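Small tips for a day at the amusement park, prepared in your kitchen

We go every May to the Festau park with the children, and the morning at home decides much of the day. Freeze 500 ml water bottles the evening before, but fill them only to the shoulder — ice needs place to grow.
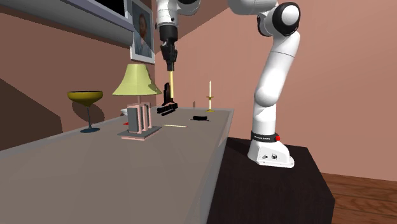

Sandwiches for the queue should be dry inside. Put the cheese against the bread on both sides and the tomato in the middle, and wrap each one tightly in paper. I make them in a row along the counter, and a long gray tabletop like this one would let me lay out all 14 slices at once. Mustard goes in a small jar.

For wet clothes after the Wasus water ride, take 5 freezer bags with zipper. At home, rinse the clothes in cold water the same evening, otherwise the smell stays.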